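Quick one, I've got ten minutes before the bus.

Finished Closgate last night. 337 pages and I did the last hundred in one go, tea gone cold, all that. Vesna Begović picked it for our May book group and I moaned because the blurb made it sound like homework. Set in 2035, a ferry town, two sisters not speaking. Well I was wrong. The chapter with the flooded library! Read it twice.

Not perfect. The middle sags, and there's an uncle who turns up for 6 pages, says something mysterious about the harbour and then is never mentioned agian. Why? Also too many dreams. I skip dreams. Always have.

Anyway it's going on the lend-out shelf, shout if you want it. First come etc.
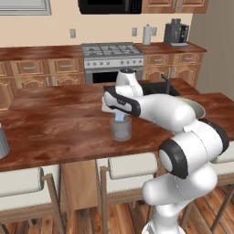

Book group, next time

Monday, upstairs at Skever, half seven. There were 16 of us last month so get there early if you want a proper chair. Vesna has a list of questions (she always does) but we'll probably just argue about the ending.

Still need a pick for after. I want short stories, got outvoted last time, will be trying again. Suggestions in the comments please, nothing over 400 pages, my wrists cant take it.

Right, bus.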